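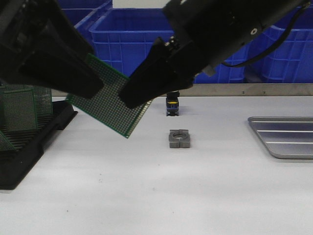

Friday. Rain on the skylight again and the bus to Kirnamthorpe was late, so I missed the start of choir and had to stand by the door until the warm-ups were over. Nga Doãn has given us a new piece for February, 23 pages, most of it in five flats. My copy is a bad scan and the alto line is mostly specks. By page nine it might as well be a green circuit board full of little holes, for all I could sing from it. I followed Loan, who reads better than I do, and came in late each time she breathed.

Thiện was off with his throat. That left five basses, and they dragged. We did the middle section over and over and Nga stopped us at bar 53 every time. She wants the consonants earlier. I think she wants the piece slower too but hasn't made up her mind.

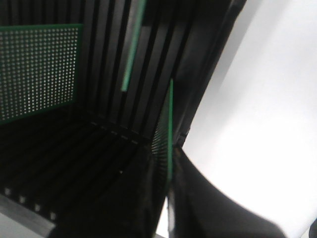
Tea afterwards, then the walk down with Loan as far as the post office. She thinks we should drop the second verse - I would keep it and lose the repeat.

Home by half past nine. Soup, toast. Marked the breaths in pencil up to page 12 and then my eyes gave out. Must ring Thiện tomorrow and ask if he wants his folder brought round.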